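Home Modules Timetable Reading lists Contact

Cladley College, Food and Service
Handout 4: Cooking and holding rice in an electric cooker
Notes by Chin-lung Au

These notes go with the October practical. Read them before you come in, as there won't be time to go through them on the day. Most of it applies to any electric rice cooker with a hinged lid. Older cookers with a lift-off lid and a single lever are dealt with in Handout 5.

1. How the cooker knows when to stop

The inner pan sits on a heating plate, with a temperature sensor in the middle pressed against the underside of the pan. While there is free water in the pan, the temperature at the bottom stays close to 100 degrees C. Once the water has been taken up by the grains or has left as steam, the temperature at the bottom climbs. The cooker picks up that rise and switches from cooking to keeping warm.

Two things follow from this. The underside of the pan must be clean and dry when it goes in, and so must the plate. A single grain stuck between the two will lift the pan enough to give a false reading, and you'll get a scorched bottom or a wet top. Turn the pan gently left and right once it's in so that it settles on the plate.

The second thing is that the cooker isn't really timing anything on the plain setting. More water means a longer cook and softer rice. If the rice is wrong, look at the water first.

2. Washing and measuring

Measure the rice dry and level, with the cup that belongs to the cooker. Don't mix it up with the metric cup on the baking shelf, which is bigger. The lines inside the pan are drawn for the small cup.

Wash in a separate bowl. Cover with cold water, stir with your fingers, pour off, and repeat until the water is only slightly cloudy. Drain well. Water left behind in the rice counts towards the total, and students who drain badly often blame the lines in the pan.

For long grain rice, fill to the line for your number of cups. For short grain, do the same but leave it to soak in the pan before you start. Brown rice has its own line on most pans. If yours hasn't got one, ask.

3. The lid

The lid does more work than people expect. It holds the steam in, it lets a controlled amount out through the vent, and it catches the water that condenses on the inside. On most models there's an inner plate with a rubber seal round it. A cooker with a split or badly fitted seal loses steam at the edge and the top layer stays hard.

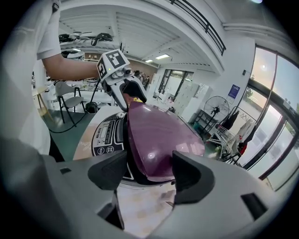

Opening the cooker is where most small burns happen in this kitchen. Stand to the side, keep your face back, and let the first steam go before you raise the lid any further. A domed lid like the glossy purple one tips back at an angle, and on a lid that shape the condensed water gathers towards the low side as it comes up, so have a folded cloth ready. Set the cooker where the lid can go right back without hitting a shelf or a wall. Turn it so that the buttons and display face whoever is in charge of it, as leaning across an open pan to reach a control panel is a good way to scald your forearm. Roll loose sleeves up before you start.

Don't lift the lid during cooking. Each time you do, steam is lost and the sensor can be thrown out.

4. Resting and loosening

When the cooker changes over to warm, leave it shut for ten minutes. The moisture evens out between the top and the bottom in that time. Then open it, run the paddle round the edge, and turn the rice over from the bottom with a cutting movement. Don't stir or press. Close the lid again if you're not serving straight away.

5. Holding and cooling

Rice can carry spores that survive cooking. They do no harm while the rice is kept hot, but they grow at room temperature, and reheating won't get rid of what they leave behind. Hold at 63 degrees C or above and check with a probe, in the middle and at the edge. Write both readings on the sheet.

Anything that is going to be kept cold must be spread out on a shallow tray and be in the fridge within the hour. Don't put the pan itself in the fridge - it holds heat for far too long. Label the tray with the time it came out of the cooker.

6. Cleaning

Unplug the cooker and let it cool down. Take out the inner pan and, where it comes off, the inner lid plate. Wash both in warm soapy water with a soft cloth. No scourers, and no metal spoons in the pan at any time. The seal should be wiped all the way round, including the fold on the inside. Wipe the outside, the hinge and the panel with a damp cloth that has been wrung out properly. Empty the drip cup at the back if there is one. Leave the lid open until everything is dry.

Before the practical

Read pages 109 to 112 of the course book. Bring a probe, a paddle, 2 clean cloths and your record sheet. Clear-up starts at 1600 and the trays have to be labelled by then.

Work out the following on paper and hand it in at the start: you are serving at noon and your cooker takes forty minutes on the plain setting. Allow for washing, a half-hour soak and the rest. At what time do you begin, and at what time does any leftover rice have to be in the fridge if it comes out of the cooker at one o'clock?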